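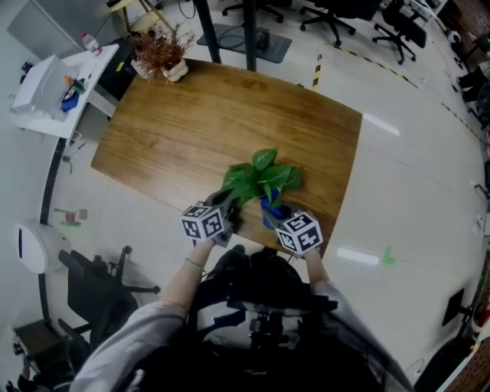

Task 7: Plant, Two-Handed

The rule for Task 7 was one line long. Hold the pot with the right gripper, steady the leaves with the left, move the plant to the far end of the table, let go. Nelar wanted 3200 accepted takes by the end of December. The counter on the wall screen said 1762.

The collector put on the harness, tightened the left strap two notches and waited for the tone. The tone meant that both marker cubes had been found and the clock was running. A take could last up to forty seconds. Most lasted less than twenty.

Take 1763 was accepted. Take 1764 was rejected with code 7, marker lost. The left wrist had rolled too far and the cube had turned its printed faces away. The collector brought the plant back to the near edge, rotated the pot a quarter turn as the sheet required, and began again.

The green plant was the hard one. Its leaves were heavy and slid over each other, so the left fingers had to close on several at once and then stop closing. There was no number for this in the instructions. The sheet said "light contact." The collector had asked the office in Paterson what light contact meant and had received a reply of two words: "Your judgment."

The dry plant at the other end was easier to carry and worse to touch. It was scheduled for the second half of the shift.

At take 1790 a message came up on the wall screen. Werix, who trained the model, had run the first batch. The model could lift the pot. It could carry the pot. At the end of each carry, before letting go, it paused for a little over a second and moved the left gripper down and up again along the leaves. The motion was in no specification. Please identify the source and advise whether to filter.

The collector opened the review station and pulled six accepted takes from the first week. They were played at half speed.

In the first, the plant was set down. The right fingers opened. The left gripper stayed where it was, went down a short way along the leaves, came up, and withdrew. In the second it was the same. In the fifth the motion was done twice.

The collector had no memory of doing it. The takes carried a station number and a shift number, and both were correct. There had been a plant in the kitchen of the apartment in Skundodholm, years before the job, with leaves of the same shape, and it had been dusted with one finger whenever someone passed. It had not been a decision then either.

The reply form had three fields. Under Source the collector typed "operator habit." Under Frequency, "most takes." The third field was Recommendation, with a menu: filter, relabel, keep. The cursor stood on filter for some time.

A filtered take did not count toward the total. If the first week came out, the counter would drop below one thousand and the December date would be missed. That was a sufficient reason, and it could be written down. The collector chose keep, entered the schedule as the justification, and sent the form.

The strap had loosened again. The collector tightened it, picked up both grippers and stood at the near edge of the table until the tone came.

Take 1791. Right fingers on the pot, left fingers on the leaves. Lift, carry, set down. The right gripper opened. The left one waited, knowing now that it was being watched, and then went down along the leaves and up again, a little slower than before.

Accepted, the screen said.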